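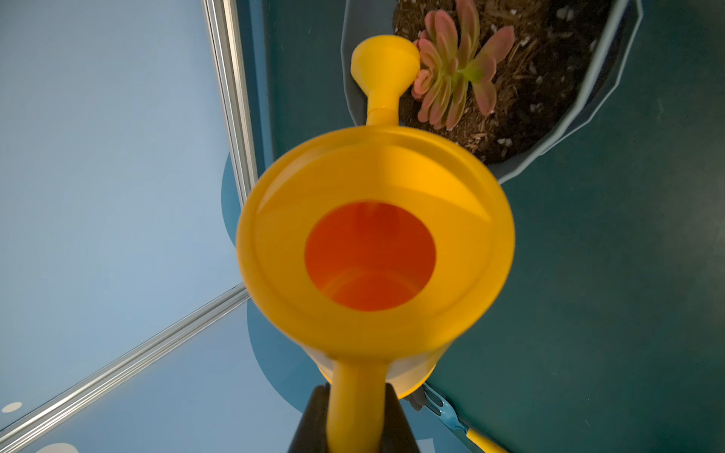 About Davden

Davden is a small robotics workshop and training school on the ground floor of a former button warehouse in Drornthorpe. We teach robot arms to do household and garden jobs, and we teach people to teach them. The second group complains more but needs less tape.

We started in one rented room with one arm, which Marina Raptis bought at auction and which arrived with somebody else's coffee in its base. Marina still runs the company. She would like it known that the arm works fine, and that the smell went away in the second winter.

What we do

Most robots earn their keep in places where every object is the same and shows up in the same spot. Our customers have kitchens, greenhouses and potting benches, where things lean on other things. So we work with ordinary stuff: watering cans, plant pots, little garden forks, dish racks, jar lids. A person guides the arm through a job, the arm records what it saw and felt, and after enough rounds it has a go by itself. Enough rounds is usually more than we told the customer.

The watering can is our standard first lesson. It looks easy. Then you find that the handle has to be held firmly but not crushed, that the spout sticks out farther than anyone plans for, and that a succulent does not get out of the way. Beginners tend to watch the gripper. By the end of the morning they have learned to watch the other end of the can.

Grallum, the software our benches run on, was written here, mostly by Tsehay Zeleke, who named it after a typing error. It keeps a record of each attempt, good and bad, and lets a student play back the exact moment things went wrong. Our library passed 4000 attempts at the garden bench alone last year. We keep the bad ones. They are very popular with visitors.

The open day

We open the doors once a year, and it has become the thing people know us for. It began in July 2019, when Hamdia Weldu, our head of teaching, promised the library across the street that we would show a few children the robots. She had in mind eight children. The library had in mind its newsletter.

We had one bench ready, no signs, and a speech by Marina that lasted until the first question, which was whether the robot could be fired. The line went out past the loading dock. Charito Soriano, who had been hired the week before to do the accounts, spent the afternoon explaining joint limits to grandparents and has been in charge of open days ever since. She also does the accounts.

These days it runs like this:

The garden bench is open from the start. You sit down, take the controls, and try to bring the watering can over to the potted plant and tip it. Staff will help if asked. They will also help if you are heading for the plant.

The kitchen bench opens after lunch, when the plastic plates have been washed.

The repair table is where we take a gripper apart and put it back together. Last year there was a screw left over. We have since found out where it goes.

At three o'clock Tsehay lets the arm do the watering job with no one at the controls, and takes questions while it works. Sometimes it does well. When it doesn't, the applause is louder, and Tsehay has stopped taking that personally.

Entry is free. We don't take bookings, but school groups should write to Charito first so she can hide the good chairs.

Classes and visits

Outside the open day, we run a beginners' course each September and private demonstrations through the year. The course takes two weeks and assumes no math beyond what you need to split a restaurant bill. Demonstrations last half a day and can be built around your own objects if you bring them along. Please tell us beforehand if any of them are alive.

Our benches are built by Grasso, a metal shop two streets over, and they can be wheeled through a normal door. We know this because the first one couldn't. If you'd like us to bring a bench to your school or workplace, we need a flat floor, a wall outlet and 3000 millimeters of clear space on the long side.

Who we are

Marina Raptis, founder and director
Hamdia Weldu, head of teaching
Tsehay Zeleke, software
Charito Soriano, accounts and open days
Delyth Vaughan, workshop manager, and owner of most of the succulents

Find us at the loading dock entrance, green door. The front door is painted on.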